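Robot Learning for Household Tasks
Lecture 7 notes: Learning from demonstrations with a wrist camera
Prepared by Teresa Czerwiński 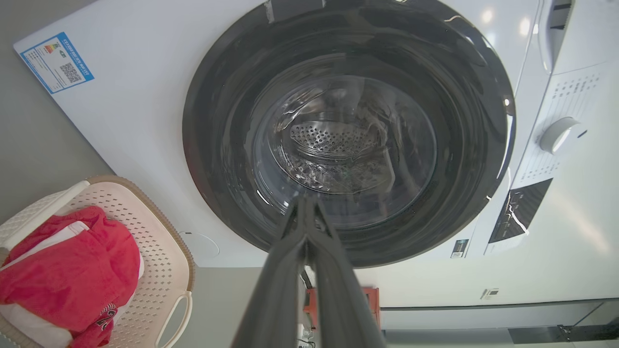 1. What we cover in this lecture

In the last lecture we planned arm motions from a known model of the room. Today we drop the model. The policy gets only the wrist image and the state of the arm, and it must produce the next motion. Our running task is laundry: open the door of a front-loading washer, take clothes from a basket on the floor, put them in the drum, close the door.

I follow the Rivus study for most of the lecture, and I compare it with the earlier Clamby method at the end. Both are in the reader. Please read the Rivus method section before the lab session, the appendix can wait.

You should already know: behavior cloning in its simple form, rotation matrices, and what a convolutional encoder does. If the last one is weak, look again at Lecture 3.

2. Why laundry is a useful task

Many papers use blocks or cups on a table. These are fine for testing one idea, but they hide several problems which appear at once with a washer.

First, the door turns on a hinge. When the fingers hold its edge, the hand can move only along an arc. If the policy commands a straight line, the force grows quickly, and either the grasp slips or the arm stops for safety.

Second, the surfaces are difficult. The door window is dark and it reflects. In the picture at the start of these notes you see streaks of light across the glass, and through the same glass also the small holes in the back of the drum. So one region of the image contains two things at two different depths. A depth sensor often gives wrong values there, and this is the main reason the Rivus group used color images only.

Third, clothes have no fixed shape. The red bundle in the basket can be folded in endless ways, and part of it lies over something white. We can not write down "the pose of the shirt" as we write down the pose of a block. This pushes us toward methods that map images to actions directly.

3. The setup

The Rivus setup has one arm with a parallel gripper and one camera near the wrist. There is no camera on the wall and no markers on the machine. The camera sees the two fingers all the time. Students often ask if the fingers should be masked out of the image. The answer in the paper is no. The fingers are useful, because the policy can read from one image where the tips are compared to the thing it wants to touch.

Observation at time t:
o_t = (I_t, q_t, g_t)
I_t is the wrist image
q_t is the pose of the hand relative to its pose at the start of the episode
g_t is the opening of the gripper

Action at time t:
a_t = (dx, dR, g)
dx is the change of position, written in the hand frame
dR is the change of rotation, written in the hand frame
g is the desired opening

Pay attention to the words "in the hand frame". If we write actions in the frame of the robot base, then a policy trained with the washer on the left side will move to the left also when the washer stands on the right. In the hand frame, the same image asks for the same motion. This is a simple choice, but in my experience it is the one most often forgotten in student projects.

4. Collecting demonstrations

The study was made in the Vivholm test apartment. Operators guided the arm through the task, and the system stored images, poses and gripper opening. In total there are 900 demonstrations, recorded with 12 different washers. Each demonstration is cut into four stages:

Stage A. Reach the door and open it
Stage B. Reach the basket and grasp clothing
Stage C. Move the clothing into the drum and release
Stage D. Close the door

Stages B and C repeat until the basket is empty. The stage label is given by the operator with a foot pedal. It is used in training only. At test time the policy must guess the stage from what it sees.

Some practical remarks about the data:

Start poses should be different. When all episodes start from the same pose, the policy learns a fixed path and looks very good in the lab. Move the washer by a few centimeters and it fails.

Keep the corrections. When an operator misses the door edge, backs up and tries again, this piece is valuable. It shows how to return from a bad state. Delete an episode only if the recording itself is broken.

Do not clean the background too much. Labels, knobs and printed text on the front panel are part of what a wrist camera meets in a home. The encoder can even use them. The program knob and the drawer slot, for example, give a strong hint about where the camera is relative to the door.

5. The loss and the action chunk

Simple behavior cloning predicts one action from one observation:

L = sum over t of || a_t − pi(o_t) ||^2

It has two known weak points. Errors add up over time — a small error brings the hand to a state which is rare in the data, where the next error is larger. And when the data contains two good ways to do something, the squared loss takes the mean of them. If half of the operators pull the door from its upper edge and half from the lower edge, the mean goes to the middle, where perhaps there is nothing to hold.

Rivus changes two things.

a) The policy predicts a chunk of H future actions instead of one. The robot executes the first part of the chunk, then it looks again. The motion becomes smoother, and there are fewer moments where a wrong decision can be made.

b) The output is a distribution. A small denoising network starts from random numbers and refines them, step by step, into an action chunk, conditioned on the observation. Two different good grasps stay two different samples.

Question for yourself: what happens if H is very large? The chunk then covers a long time without new images. For opening a door this can be acceptable for a short moment. For grasping clothes it is bad, as cloth moves when you touch it.

6. Compliance during contact

A learned position command alone is not safe on a hinged door. Below the policy runs an impedance controller, which makes the hand behave like a mass on a spring:

F = K (x_d − x) + D (v_d − v)

Here x_d and v_d come from the policy, x and v are measured. K is the stiffness and D is the damping. With low K, the door is free to lead the hand along its arc, even when the commanded path is a little wrong. With K too low, the hand does not pull strongly enough to open the latch.

The authors therefore let the policy choose between 2 stiffness levels, high for unlatching and low for swinging. It is added as one more number in the action. I find this the nicest idea in the paper, and it costs almost nothing.

7. Results

The test used washers that were not in the training set. A trial is counted as success when all clothing is in the drum and the door is closed and latched, without human help. The authors report the stages separately, and I ask you to do the same in your reports. One total number for a long task tells the reader very little.

The main findings, in words:

Closing the door is the easiest stage. A push is enough, and many different pushes work.

Opening is the stage where the stiffness choice matters most. Without it, most failed trials end with the fingers slipping from the door rim.

Grasping clothes fails most often near the end, when the basket holds only one small item. The operators' data has many full baskets and few nearly empty ones, so the reason is probably in the data and not in the network.

Strong reflection on the glass causes a particular error: the hand stops before contact, as if the door were closer. The authors trained again with random bright streaks added to the images, and the error became less frequent. They did not remove it.

8. Comparison with Clamby

Clamby is a modular method. It detects the door, estimates the hinge axis, and plans the arc. For clothes it picks a point on the cloth and closes the gripper from above.

Its advantage is that you can understand a failure. When the hinge axis is wrong, you can plot it and see that it is wrong. It also needs far less data. Its disadvantage is that every module must work, and the hinge estimate depends on depth values around the glass, the very place where they are poor.

With the Rivus policy it is the opposite. It handles the glass better, but after a failure you have only a network and a video. In the oral exam I like to ask which one you would use and for what reason. There is no single correct answer, but "the newer one" is a wrong answer.

The Brandão exercise set, which we use in the lab, contains code for both, so you can compare them on the same recordings.

9. Lab assignment

Work in pairs. You receive 26 recorded episodes from the lab arm.

Step 1. Convert all actions from the base frame to the hand frame. Check your result by integrating the actions and comparing with the stored poses.

Step 2. Train the simple single-step policy. Plot the error for each stage.

Step 3. Train the chunked policy with three values of H of your own choice. Explain the choice before you see the results.

Step 4. Find one episode where reflection on the door changes a lot between neighboring images. Compare the predicted actions for these images and write half a page about what you see.

Hand in code and a short report by the end of June. Plots need axis labels with units. Please do not send notebooks with cells run in random order — I will run them from top to bottom, and if they stop, the grade stops there also.

10. Reading for next time

Rivus, method section and the part on failure cases.
Clamby, only the part on hinge estimation.
Lecture 3 notes, pages on image augmentation.

Next lecture: how to use the policy's own failed trials as training data.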